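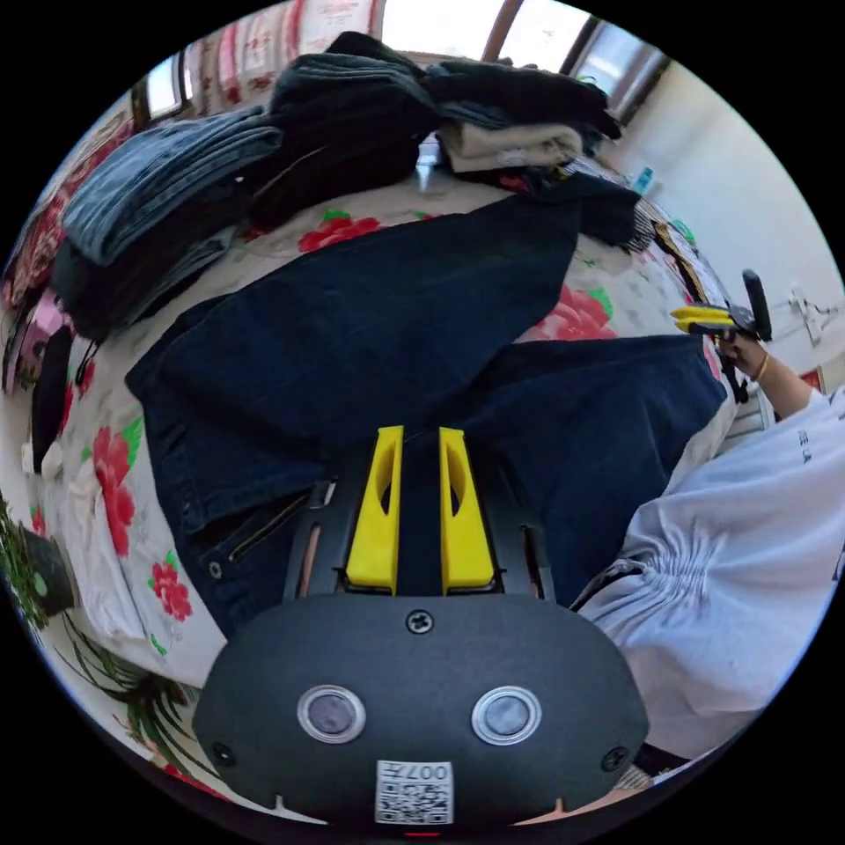
Cerkico plans and costs handling equipment for laundries and clothing sorters. Purchase advice starts with the items to be handled, and denim is usually the hardest line in the budget. Yellow fingers with an oval cutout, pressed on a pair of navy jeans laid flat, have a zipper seam and a metal rivet close by as well as cloth, and a quote has to allow for all of them.

Each plan covers purchase, spares, fitting and staff training over 6 years. Spare fingers are listed separately. Sites with fewer than 30 staff get a shorter form.

Siiri Ots heads costing. Elikem Korletey handles supplier quotes. Next planning intake: March.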